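Stisport Hand Grippers: Set-up and User Guide
Section 10. Lost Marker Tracking (Fault 389)

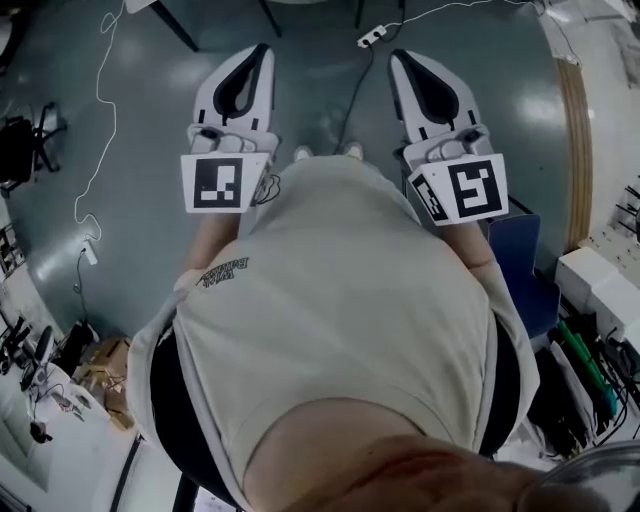
Figure 10-1. Both grippers held in front of the body, markers on the white housings.

10.1 What the fault means

The tracking software finds each gripper by the square black-and-white markers on its housing. Fault 389 appears when one gripper has not been found for longer than the set limit. The recording does not stop by itself. Position data saved after the fault is an estimate and must not be used for training or for playback on an arm.

Fault 389 names the gripper as L or R. If both letters show, go to 10.4 first.

CAUTION: Never play back a session with an uncleared Fault 389 on a powered arm. At the Cemdale site in July, a session with a lost left marker was played back at full speed. The arm jumped sideways and struck its own base. There were no injuries, but the wrist joint had to be replaced.

10.2 Clearing the fault

1. Stop the recording. Do not delete the session.
2. Stand still and hold both grippers in front of you, fingers pointing away from your body.
3. Turn your wrists slowly until the wide face of each housing points up toward the head camera.
4. Wait for the status line to read L OK, R OK.
5. If one side stays lost, wipe the marker with a dry cloth. Do not use alcohol. It lifts the black print.
6. Check the marker for raised corners, scratches and glare. Move away from any bright reflection and try again.
7. Press Clear, then start a new session. Do not resume the old one.

Note: The smaller side marker helps when the gripper is tilted, but the software will not clear a fault on a side marker alone.

10.3 Replacing a marker

1. Switch the gripper off.
2. Peel off the old marker and remove all remaining glue.
3. Compare the pattern on the new marker with the chart in Appendix B. Left and right markers are not the same.
4. Apply the new marker flat and square to the edges of the housing face.
5. Run the calibration in Section 4 before recording.

CAUTION: A left marker fitted to a right gripper will track without any error message, and the two hands will be swapped in the data. Always check the pattern against the chart.

10.4 Both grippers lost

This is usually a camera fault. Check that the head camera is firmly seated and its lens is clean. Restart the software. If both letters return within a minute, stop work and report the unit.

10.5 Cables and floor area

Several lost-marker faults at Gedstead began with a stumble. The operator looked down, the grippers swung out of view, and the recording carried on.

Before each session:
- Route power strips and cords outside the area you will walk in.
- Make sure gripper wires cannot catch on sleeves or chair arms.
- Roll chairs clear of your elbows.

If you trip or catch a wire, stop the session even if no fault shows.

10.6 Reporting

Send the session log and the gripper letter to Hilkka Peltonen at the Ulloa service desk, extension 2843. Keep the gripper as it is until you get a reply. Do not open the housing.

Section revised Tuesday, December 3, 2019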